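De: Defne Akgül
Para: lista de la asociación de vecinos
Fecha: domingo, 14 de abril de 2019
Asunto: Re: Agua turbia y presión en los pisos altos

Hola a todos:

Contesto al mensaje de la escalera B, que copio en parte:

> En el quinto seguimos con poca presión por las mañanas.
> Además, el agua de la cocina sale blanquecina los primeros
> segundos y luego se aclara. ¿Le pasa a alguien más? ¿Es
> cosa de la caldera o de la tubería general? Antes de llamar
> a un fontanero por mi cuenta quería preguntar.

A mí también me pasa, en la escalera A. Hablé el jueves con la empresa que lleva el grupo de presión, Clokstead, y me dijeron lo siguiente.

Lo blanquecino suele ser aire disuelto. Se comprueba llenando un vaso transparente y dejándolo quieto: si se aclara de abajo arriba, es aire. Si queda poso en el fondo, hay que avisar, porque entonces puede venir del depósito o de un tramo viejo de tubería.

Lo de la presión es otro asunto. El grupo tiene 2 bombas y según el último parte una de ellas arranca tarde. El presupuesto por cambiar el presostato es de 150 euros, desplazamiento incluido. Si además hay que tocar el calderín, serían 200 más. Yo pediría solo lo primero y vería cómo queda. Pristcombe todavía no ha contestado a la petición de presupuesto que le mandamos en marzo.

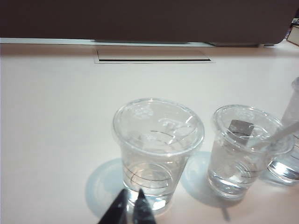

Para los que vayáis a hacer la prueba del vaso: primero con agua fría, y después con la caliente en otro vaso. Si solo sale turbia la caliente, es cosa del calentador de cada casa y no entra en la reparación común. Apuntad el piso, el grifo y la hora, y mandádmelo a mí directamente para no llenar la lista.

Los filtros de los grifos conviene desenroscarlos y limpiarlos con vinagre. En mi cocina estaba medio tapado y yo le echaba la culpa a la bomba.

Si nadie se opone antes del viernes, confirmo la visita con Clokstead. Necesitan que alguien les abra el cuarto de contadores; yo puedo por la tarde, por la mañana no.

Un saludo,
Defne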